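3.2 Guest records and length of stay

The records come from 21 guest houses in Durnero and the neighbouring valley of Grurnus. Each house supplied its booking ledger for one season, beginning in March and closing on 13th December. After duplicates and cancelled bookings were removed, 2744 stays remained, of which 397 were made by families with at least one child under twelve. Stays booked through the Macedo agency were kept apart, as the agency sells fixed weeks only and its guests cannot choose their date of departure.

Length of stay was taken as the number of nights paid for. Where a party changed rooms within the same house, the nights were joined into a single stay. Moves between houses could not be traced and are treated as separate stays, so the mean for touring guests is probably too low.

Family stays were matched to couples' stays by house, month and room price, and the matching was repeated with a different random order to test how far the results depended on it. Over 55 repeats were run for each house. The work needs little computing power and was done on desktop computers. Figure 3 shows an opened tower with the processor in its socket, two memory modules beside it and a graphics card; the matching program, Dramudska, uses the processor and memory alone. Results were stored by house and pooled only at the final stage. 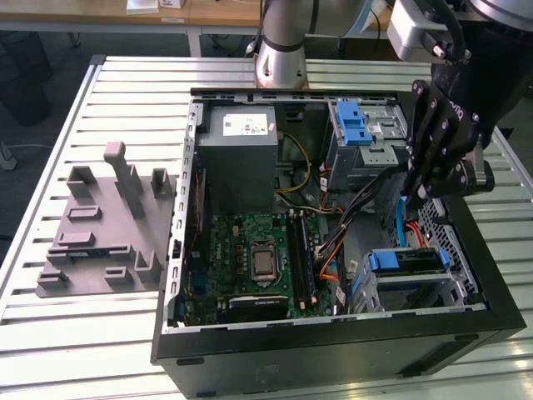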